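Flelano two-finger gripper: three weeks in, and I'm keeping it (mostly)

Rating: 4 out of 5

I should say up front that I am not a patient person with grippers. My last one, the Skurkarport, came with the arm when I bought it, and I put up with it far too long. It was fine on blocks and boxes. It was fine on anything that held its shape and didn't mind being squashed. Give it a bag of anything, though, and it would either skate right off the plastic or grab so much of it that the bag swung like a lantern all the way to the drop spot.

So I finally ordered the Flelano. It came to 441 dollars with shipping from the Plustville warehouse, and I winced, and then I ordered it anyway. The box took 5 days to show up, and inside you get the gripper body, the black fingers already fitted, a cable, a little hex wrench, and a folded sheet of instructions printed so small I ended up taking a picture of it with my phone and zooming in.

Setup first. The bolt pattern matched my arm, which was a nice surprise after reading the forum posts! The cable is short. I had to reroute mine along the inside of the elbow, and even then it gets tight when the wrist turns all the way over. If you have a longer arm than mine, buy the extension when you order, don't do what I did and pay shipping twice.

The software side was easier than I expected. I run everything through Sebastian (the controller, not a guy) and it picked up the new gripper after one restart. You do have to go into the settings and change the closing force by hand, because the default is way too high for soft stuff. I crushed a paper cup and a perfectly good muffin finding that out. Start low and work up. There are 14 force steps and I live down at the bottom end for nearly everything.

The big difference between this and the Skurkarport is the fingers. The old ones were wide and blunt, like a pair of erasers, and they had to shove things aside to get a hold. These are tapered, and they can work their way into a fold of plastic or under a lip without pushing the whole object across the table. I didn't think shape would matter this much. It matters a ton.

My standard tests are a sponge, a roll of tape, a sock, and something soft in a bag. The sponge and the tape were no trouble at all. The sock was hit or miss on both grippers, and I'd say the Flelano wins by a little -- it pinches a smaller bit of fabric, so fewer socks come up as one giant wad, but it also drops the thin ones more. The bag test is where I really wanted to see an improvement, so I spent most of a Saturday on it.
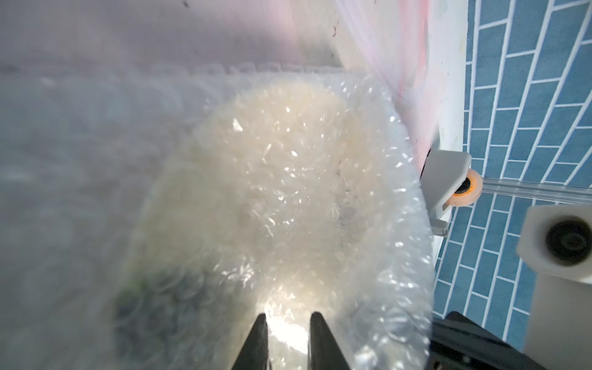
Posted by BenchtopBeth
Wed 15 September

The wrist camera view is how I judge all of this, so let me talk about that for a minute. With the tapered fingers I get to see a lot more of what I'm going for. The tips come up from the bottom and leave the middle open, so a clear bubble wrap bag with a big fluffy white lump in it shows up nicely right in front of them. With the old fingers I was basically guessing. Bubble wrap still makes the picture sparkle like crazy, and when a layer of it gets really close to the lens that whole side just goes to haze. I can't blame the gripper for that, but if you're teaching your setup to find things by eye, turn your lamp down or move it. Mine throws a bright patch right between the fingertips and it drives me nuts.

Gripes? I have 3. The short cable, which I've already whined about. The instructions. And the noise, because it makes a thin little whine when it holds a grip for a while, and my desk is in the same room where people in my house like to watch TV.

I also wish they sold the fingers separately in a softer material. The store page says more finger sets are coming in November, and I'll probably end up buying those too.

If all you ever move is boxes, stick with what you've got and save the money. For bags, wrap, and squishy stuff, I like this one a whole lot better, and the Skurkarport is in a drawer now with the spare screws.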